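**Teaching by demonstration** (also *programming by demonstration* or *learning from demonstration*) is a way of getting a robot to do a job by showing it the job. A person guides the machine through the task, the machine records what happened, and software turns those recordings into behavior the robot can repeat by itself. It is one of the liveliest corners of robotics, partly because people with no programming background can take part.

## Methods

Demonstrations are usually given in one of 2 ways.

**Hand guiding**, or kinesthetic teaching, means taking hold of the arm and moving it. The motors go slack enough to be pushed, and sensors in the joints log every position along the path. It is quick to learn and wonderfully direct: the teacher feels the same bumps and stops that the robot does.

**Remote control**, or teleoperation, keeps the teacher's hands off the robot. The teacher may use a joystick, a tracked handset, or a smaller copy of the arm (a "leader") whose movements the working arm follows. It keeps the teacher's body out of the cameras' view, so the robot learns from much the same pictures it will have when working alone.

## Computer repair tasks

Swapping drives is a favorite test for both methods, and it's easy to see why. A drive carrier has to line up with its bay, slide along its rails, and seat against a connector, all inside a cramped metal box. A few degrees of tilt can make the carrier bind. 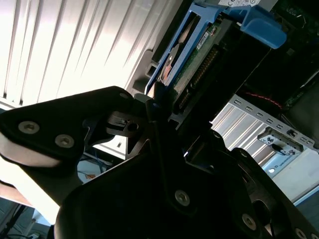 Cameras placed at the wrist are especially useful for this sort of work, where a view from across the bench is easily blocked by the chassis or the arm itself. Many setups combine a wrist view with a fixed one, and some add force readings so that the software can tell a gentle slide from a jam.

The Helitz bench study, led by Sandamali Samarakoon at the Trarkerell workshop, gathered 2783 demonstrations of drive handling. New teachers practiced for 30 minutes before recording. The group kept clumsy attempts along with the smooth ones, provided the teacher recovered, and found the recoveries to be some of its most valuable material! A robot shown only perfect runs has little idea what to do once a carrier goes in crooked.

## Limits

Recording takes patience. Teachers get tired, and two people may handle the same part quite differently, which can leave the software averaging between styles that don't mix. Hand guiding is awkward with heavy arms, while remote control often gives the teacher little or no sense of touch. The Gindent leader arm tackles this by pushing back lightly against the operator's fingers when the gripper meets resistance.

## See also

- Force feedback
- Imitation learning
- Teleoperation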